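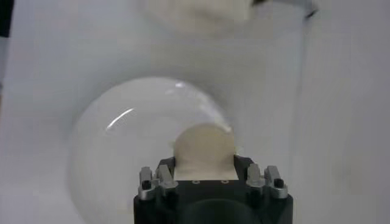
Wrist camera view from one of the Ovona arms, with a soft cream item at the gripper and a pale dome behind.

Prindis arms back at the bench for second round of soft item training

Work has started again at the Prindis site on teaching a pair of robot arms to handle soft things, with 37 items on the list and a target of 300 recorded goes for each before the set is closed.

The project, run by Ovona with packing firm Dewan, went quiet over the summer while the grippers were away for new finger parts. Recording picked up again in August. Two shifts a day now, first one from 8am.

How it works, in short: a person steers the arm by hand controls, picks something up, moves it, puts it down. Everything gets recorded, camera and joint positions together. Then again with the item turned a bit, or squashed, or nearer the edge of the table. Then again. The learning system gets the lot afterwards and has to work out for itself what a decent grip looks like.

Soft items are the headache. A box is the same box every time. A folded cloth or a lump of foam changes shape as soon as it is touched, and a grip that held on one go can slide off on the next. The first round, back in the spring, leaned heavily on hard plastic and card, and the trained arm was fine with those and poor with nearly everything else. Dewan wanted it the other way about, as most of what goes through its packing hall is bagged or padded.

So the new list is mostly soft. Sponges, cloths, wadding, rolled socks, bread rolls (real ones, swapped out daily). A few hard pieces have been kept in so the system does not forget them.

Pale items on a pale table get extra time. The team says the first model did well on bright colours and then lost track of anything white or cream, and would close its fingers a little to one side. Fixing that in the software was talked about. In the end they decided to just record more of it.

Failed goes are being kept too, which is a change. In the spring any drop or missed grab was binned at the end of the shift. Now it is marked as a miss and stays in, so long as the operator carried on and had another try. Ovona reckons the second try is worth having, because it shows the arm how to get out of trouble. Goes where the operator just stopped are still thrown away.

Operators have been asked to slow down as well. Some of the spring recordings were very quick, people got good at it and started racing each other, and the system picked up the same jerky habits. There is no speed target this time. A go takes as long as it takes.

Each one is checked by somebody other than the person who recorded it. The checker looks at the wrist view first and then the overhead view, and rejects anything where the two are out of step. Timing faults were the biggest single cause of lost work last time, most of them traced to one loose cable that was not spotted untill the round was nearly over.

Breaks are fixed at every hour. Wrists get sore on the hand controls, and the tired recordings were easy to pick out, according to the notes from the spring. Operators also swap arms at midday so that the left one and the right one do not each end up with one persons style.

Storage is the other worry. Recordings go to the Erent building overnight and the link there is slow. On busy days the copying has still been going when the early shift came in. A second drive has been ordered, no delivery date yet. In the meantime the overhead camera has been turned down to a smaller picture size and the wrist cameras left as they were, because that is where the detail of the grip is.

First test of the newly trained arm is planned for when half the list is done. It will be given things from the list and also a tray of things it has never met, picked by Dewan staff from the packing hall and kept out of the recording room until then. The spring version managed the listed items well enough but was stopped early on the tray after it kept pushing a padded envelope off the table.

Results from that will decide whether the remaining items stay as planned or get changed. Ovona says the list could still grow, depending on what the test throws up, and has asked Dewan to send over more bagged goods either way.

There are places open for operators on the late shift, full training given, no background in robots needed. Ask at the Prindis front desk, before 4pm if possible.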